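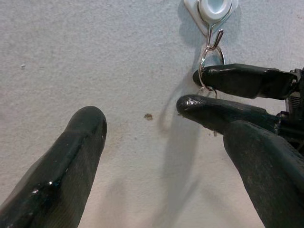
Section 4: Putting Up Your Wall Hooks

A good hook by the door is a small thing that makes every morning better, and we love how quickly this part of the Prulport entryway set comes together. You need no drill, no anchors and no pencil marks you'll be scrubbing off later. Set aside 20 minutes for the first hook. The rest go faster once you have the feel of it!

What you need
Adhesive hook with wire prong
Adhesive strip (one per hook, plus the spare in the bag)
Rubbing alcohol and a clean cloth
Your keys, on a split ring

4.1 Choose the spot
1. Stand where you normally drop your keys and reach out. That height is the right one, whatever the tape measure tells you.
2. Run your palm over the wall. Painted drywall with a light, sandy grain is fine. Heavy texture, wallpaper and bare brick are not.
3. Stay clear of door swings and light switches.

Note: Fresh paint must cure for 26 days before you stick anything to it.

4.2 Mount the hook
1. Wipe the spot with rubbing alcohol and let it dry completely. Skip household sprays, as they leave a film.
2. Peel one side of the strip and press it to the back of the base plate.
3. Peel the other side. Hold the hook with the round cap facing you and the wire pointing straight down, then set it on the wall. Try to get it straight the first time - the strip does not like being moved.
4. Press firmly over the whole plate for 26 seconds, corners included.
5. Leave it empty overnight.

Caution: Do not hang anything during the waiting period, even for a second to see how it looks. We know it's tempting.

4.3 Hang your keys
1. Bring the ring up to the tip of the wire and slip it over from the front.
2. Lower it until it rests in the bend, then let go gently.
3. To take it off, lift first and then pull toward you. Yanking downward works the strip loose over time.

If the ring is too small to clear the tip easily, add a larger split ring to your set. It makes one-handed hanging a joy, especially with groceries in the other arm.

Caution: Maximum load is 362 grams per hook. A big bunch of keys with a flashlight and a bottle opener can get close, so share it between two hooks.

4.4 Moving a hook
Hold the plate lightly and stretch the strip's tab straight down along the wall, slowly. Never pull it outward. Use a new strip each time. Refills come in the Firkix pack, and the hook itself can be used again.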